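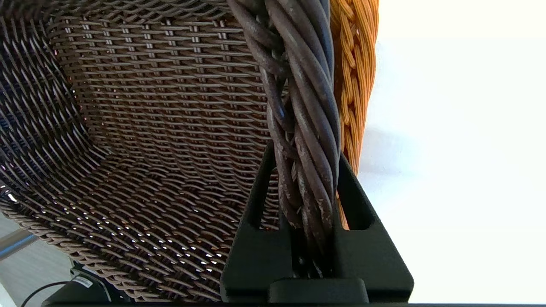 Mesa de póquer Drotevau 900, para salones y casinos pequeños. Tapete lavable, borde acolchado. Patas plegables.

Se entrega montada -- o en dos bultos, a elegir. Aguanta 100 kg repartidos.

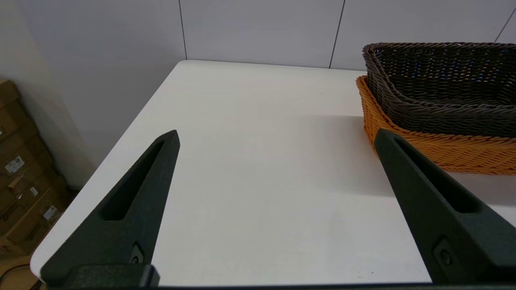
Fichas aparte: maletín Gisico de 2000, con o sin valor impreso. Logotipo del local bajo pedido, consultar plazos.

Repuestos de tapete simpre en stock.
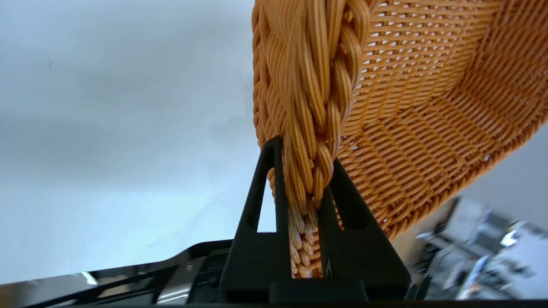 Portes incluidos en península. Islas, preguntar antes. Garantia de dos años, uso profesional tambien. 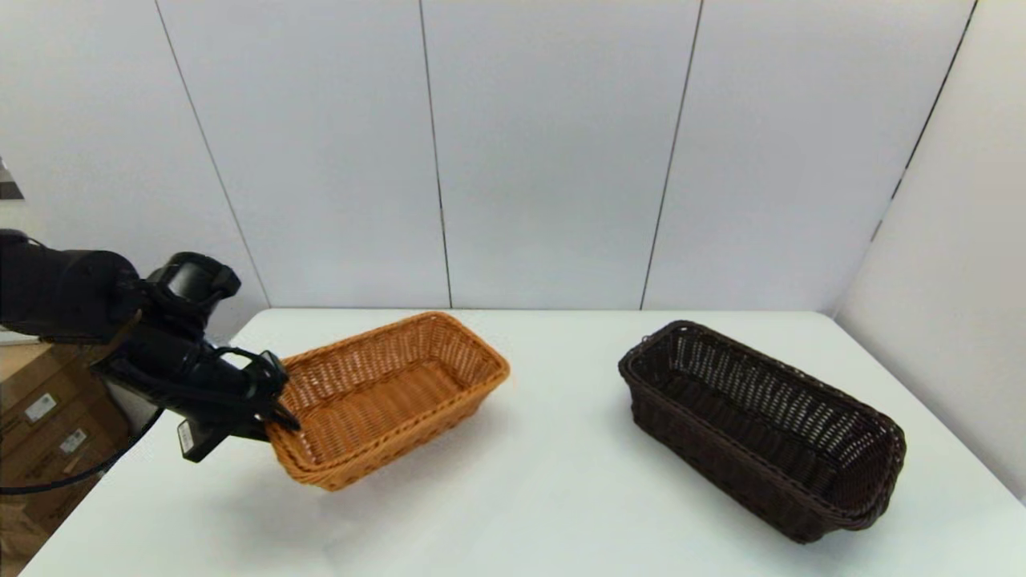 Cesta naranja claro sobre mesa blanca

Ref. Drillholm. Precio sin IVA: 900 €.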